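Célula de manipulação têxtil Domau

Equipamento | Conjunto braço e garra de dois dedos | Instalação, conservação e reparação

A Domau é uma célula compacta destinada à recolha e disposição de peças de vestuário sobre superfícies macias. É fornecida pela Kiltix em configuração de um braço, com garra de dois dedos, unidade de comando, fonte de alimentação e suporte de fixação. A presente página reúne as indicações de montagem, de manutenção corrente e de substituição de componentes aplicáveis à garra e à sua ligação elétrica. As instruções relativas ao comando e à programação constam do manual fornecido com a unidade.

Composição do fornecimento

Braço articulado com punho rotativo
Garra de dois dedos, montada e ensaiada
Cabo de motor com ficha de encaixe
Suporte de fixação e respetivos parafusos
Um jogo suplementar de dedos
Chave sextavada e pente de limpeza
Ficha de registo de manutenção

Condições de instalação

O braço deve ser fixado a uma base rígida, independente da superfície de trabalho. Quando esta for estofada ou revestida a tecido, importa ter em conta que cede sob pressão e que a altura útil varia entre o centro e os bordos. A Kiltix recomenda que a cota de aproximação seja definida com a garra aberta, em zona livre de tecido solto, e confirmada depois junto de cada um dos bordos acessíveis.

A iluminação deve ser difusa e constante. Superfícies de cor lisa e neutra facilitam a distinção entre a peça e o fundo, em especial nos casos em que a peça apresenta forro, vivos ou riscas de cor diferente da do tecido principal. Desaconselha-se a instalação junto a janelas sem cortina.

O cabo do motor da garra deve descer livremente ao longo do punho, com folga suficiente para a rotação completa da articulação. Não deve ser preso com abraçadeiras apertadas nem passar entre o corpo do motor e a peça de suporte. Após a primeira montagem, executar o movimento de rotação do punho em velocidade reduzida e verificar se a ficha permanece bem encaixada nas posições extremas.

Regulação da garra

A regulação efetua-se com a célula em modo de serviço e sem qualquer peça entre os dedos.

1. Colocar o braço na posição de repouso e abrir a garra por completo.
2. Verificar se os dois dedos se encontram firmes, sem oscilação na base.
3. Fechar a garra em velocidade reduzida até ao contacto das pontas.
4. Registar o valor de fecho indicado pela unidade de comando.
5. Repetir a operação e comparar os valores. Uma diferença superior a 2 unidades exige o reaperto dos dedos e nova regulação.

Concluída a regulação, proceder ao ensaio com uma peça de vestuário dobrada no sentido do comprimento. A aproximação deve fazer-se com os dedos abertos e a velocidade só deve ser aumentada depois de a trajetória ter sido confirmada em toda a extensão da superfície.
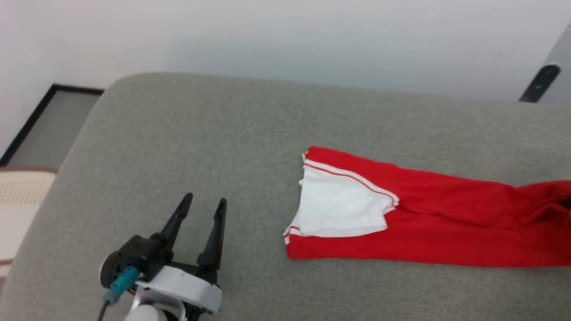 As malhas desportivas e os tecidos com forro requerem atenção particular. A sobreposição de camadas altera a espessura no ponto de preensão, pelo que o valor de fecho obtido com uma camada simples não deve ser transposto para uma zona dobrada. Sempre que se mude de tipo de peça, o ensaio deve ser repetido desde o início.

Manutenção corrente

No final de cada turno, retirar o cotão acumulado entre os dedos e na base da garra com o pente fornecido. Não utilizar ar comprimido, que empurra as fibras para o interior do corpo do motor. As superfícies de plástico limpam-se com um pano ligeiramente humedecido em água, sem solventes.

Uma vez por semana, de preferência em dia fixo, inspecionar a ficha do motor e o estado do cabo. Na oficina de Drurkthorpe esta inspeção realiza-se à quarta-feira, antes do arranque da célula. A verificação demora uns 30 minutos e abrange os parafusos da peça de suporte, a articulação do punho e a face interior de ambos os dedos.

A cada 180 horas de funcionamento, desmontar os dedos, limpar os encaixes e voltar a apertar os parafusos em ordem alternada. Os dedos com arestas gastas ou rebarbas devem ser substituídos aos pares, mesmo quando o desgaste afete apenas um deles.

Substituição do cabo do motor

1. Desligar a fonte de alimentação e aguardar 5 minutos.
2. Soltar a ficha do lado do motor, segurando-a pelo corpo. Nunca puxar pelo cabo.
3. Soltar a extremidade oposta na unidade de comando.
4. Passar o cabo novo pelo mesmo percurso, sem torções.
5. Encaixar primeiro a ficha do lado do motor e só depois a da unidade de comando.
6. Repor a alimentação e repetir a regulação da garra.

Anomalias frequentes

A garra abre mas não fecha por completo: verificar a presença de cotão na base dos dedos e limpar. Se a anomalia persistir, repetir a regulação.

A garra deixa de responder durante a rotação do punho: verificar o encaixe da ficha e a folga do cabo. Se o revestimento estiver vincado, o cabo deve ser substituído.

Os dedos marcam ou puxam o tecido: inspecionar as arestas, reduzir a força de fecho e confirmar que a cota de aproximação corresponde à superfície em uso.

O braço toca na superfície antes de chegar à peça: repetir a definição da cota nos bordos e no centro. Em superfícies estofadas, esta verificação deve ser feita também após qualquer deslocação da base.

Peças e assistência

As peças de substituição são distribuídas pela Babalola. Os pedidos devem indicar o número de série gravado na unidade de comando e a designação do componente. Os dedos são vendidos exclusivamente aos pares; o cabo do motor e a peça de suporte podem ser encomendados em separado.

As intervenções no interior do corpo do motor estão reservadas à assistência técnica, sob a responsabilidade de Chinyere Shehu. A abertura do motor por terceiros implica a perda da garantia. O equipamento enviado para reparação deve seguir com a garra aberta, o cabo desligado e uma cópia da ficha de registo de manutenção. Durante o mês de agosto, a receção de equipamento faz-se apenas no período da manhã.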